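Keep the green bins at the library

By Wyn Skyrme
Opinion | February 20, 2026
Shares: 187 | Comments: 4

The Pralthorpe library wants to stop taking donated books. The notice went up in January, beside the returns chute, and it gives storage and staff time as the reasons. From autumn, anyone with a box of books to get rid of will be pointed to the charity shops on the main street or to the paper recycling at the transfer station.

I think this is a mistake, and I say so as someone who has carried a lot of boxes through that door.

Start with what the library says, which is mostly true. A good share of what people bring in can't be used. There are encyclopaedias with a volume missing, tax guides from the nineties, diet books, and paperbacks that have spent ten summers in a shed and smell like it. Someone on the staff has to open every box. The unusable books then have to be paid for a second time when they go out the back with the rubbish. I don't blame anyone who has done that job on a hot afternoon for wanting it to stop.

But the notice treats the sorting as pure waste, and it leaves out what comes from it. The two shelves by the front desk, the ones where you leave a gold coin and take what you like, are stocked entirely from donations. So is the crate of picture books that goes to the swimming pool kiosk over the holidays. When the high school dropped its class sets a few years ago, the local history room picked up a run of shire yearbooks that had been sitting under a teacher's desk. None of it was bought. None of it would have gone through a charity shop either, as the shops have their own rules and most of them turned away hardbacks long ago.

There is also the matter of who reads from those shelves. You don't need a card to take a book from them. People between addresses can't easily get a card, and neither can seasonal workers who are here for the stone fruit and gone by Easter. I have seen a man in work boots stand there for half an hour choosing a western. He could have sat down with anything in the building, but he couldn't have taken it home with him.

The cost is the weaker half of the argument. The library's own figure for disposal last year was 91 dollars a month. I would like to see that come down, and it could. Accept donations on one morning a week instead of all of them. Set a limit of one box per visit. Put a list on the door of what isn't wanted, in large type, and let the desk say no. Plenty of libraries work this way and their back rooms are not full of mouldy atlases.

The other suggestion I've heard is that donations could move online. You would type in the title, and a service such as Motico would tell you whether the library wants it. I can see this working for somebody with six recent novels. It won't work for a family clearing out a parent's house, which is where the best boxes come from. Those people are tired and they have a weekend. They will not be typing in titles. If the choice is between a form and a skip, the books will go in the skip.

Sorting is quick once the rules are settled. Condition first, then subject, then date. One bin for the shelves, one for the shops, one for pulp. It takes practice to throw a book away without reading the back of it, but people learn.
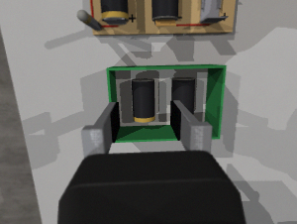

Anas Fahmy thinks I am being sentimental about this. He wrote to me after I raised it in last month's column, and his point was that a library's job is to lend good books, properly chosen, and that the free shelf makes the place look like a garage sale. If there is money for sorting, he would sooner see it spent on new large print titles, which have a waiting list. It is a fair objection. I'd like more large print too. My answer is that 91 dollars a month won't buy many of them, and that the people on the waiting list are often the same people bringing in the boxes.

What bothers me most is that the change has been presented as housekeeping. It removes a small service that costs little and that people use without having to ask for it. That deserves a proper discussion at a council meeting, with the figures on the table, before the chute notice becomes the policy.

Written comments can be left at the library desk. Ask for the form — it isn't out on the counter.

Related
Who decides what gets weeded from the shelves?
Pool kiosk hours extended over the long weekend
Letters: Zodwa Khumalo on the bus to the transfer station
Stone fruit season and the rental squeeze

Contact us | Letters policy | © 2026 Pralthorpe community pages | Back to top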